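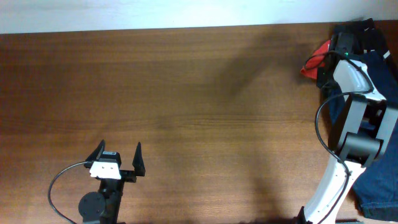 I moved the sewing and mending off the kitchen counter in May and on to the big wooden table by the white wall, and it has made more difference than I thought it would. The counter was too high and too shallow. Anything longer than a pillowcase slid off the back and took the pins with it.

The table came from a house clearance in Ustcombe. It cost me £204 with delivery, more than I wanted to pay, but the top was sound and the colour was right, a reddish brown with the grain running lengthways. It had a few rings on it which came up with wax. I used two coats of Drurero, the clear one, and left it overnight between coats. The tin says to buff after 2 hours. I forgot the first time and it was still fine in the morning, just harder work.

My rule for the table is that nothing lives on it. The thread box, the iron and the tin of buttons all go back on the shelf when I stop, even if I'm coming back after lunch. I used to leave things out and then work in whatever gap was left, and that's how I once cut through a sleeve that was lying under the thing I meant to cut.

The light is the one part I haven't sorted. By late afternoon there are shadows right across the middle, which is where I want to work. I've tried sitting at the other side and that puts my own shadow on it instead. A clip lamp helps for hand sewing but not for cutting. I may try moving the table along the wall a bit before the winter.

Most of what I mend is dark blue. Nearly everyone in this house wears dark blue, and it is the worst colour to work on. Black thread shows up too black and navy thread shows up too blue, and once the cloth has faded nothing matches at all. I've got 11 reels that all looked like the right one in the shop. The best so far is a greyish one from Ghoneim, the market stall, which disappears into old cotton better than anything sold as navy. 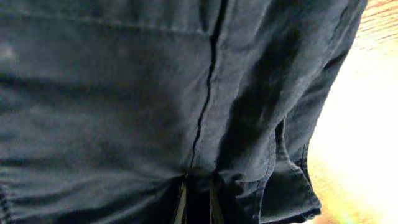

Seams on dark cloth are hard to read too. A line of dark down the middle can be a good tight join or it can be a gap starting to open, and you won't know by looking. I run a thumbnail along it, then pull gently from both sides. If the stitches show like a little ladder, it needs doing again. I go over the weak part from the inside and carry on an inch past each end.

Hems I check by turning them over at the corners. The corner is where the layers are thickest and where it curls after enough washes. If the stitching is still regular I leave it alone and just press it with a damp cloth. I've unpicked plenty of hems that didn't need it and never got them back as straight.

The other thing I've started doing is flattening everything out before I decide what's wrong with it. A rumpled piece of clothing hides things. Last month I put aside a pair of work trousers as finished with, and when I laid them flat the only trouble was a pocket edge.

The Dokby machine is due a service, as it has started skipping on thick layers. The shop quoted me £40 and said three weeks, so until then it's all by hand. I've got two shirts and a cushion cover waiting, and the cushion cover is green, so that one's going first.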